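4.2 Greifbeispiele aufnehmen

Vor dem Start muss die Handkamera in Nillik angemeldet sein (siehe Kapitel 3).

1. Legen Sie das Objekt auf die grüne Unterlage.
2. Öffnen Sie die Sitzung und tragen Sie Ihren Namen ein.
3. Führen Sie den Greifer langsam zum Objekt. Beide Finger sollen im Kamerabild sichtbar bleiben.
4. Drücken Sie »Aufnahme« und warten Sie 2 Sekunden – erst danach bewegen.
5. Wiederholen Sie den Vorgang, bis 100 Beispiele pro Objekt gespeichert sind.

Achtung: Während der Aufnahme nicht zwischen die Finger greifen! 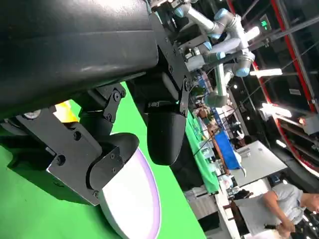
Abb. 6: Blick der Handkamera, Finger an weißer Scheibe mit violettem Rand

Hinweis: Personen im Hintergrund stören das Training nicht. Erscheint die Meldung 226, ist der Speicher voll. Bitte melden Sie dies an Esi Odoi.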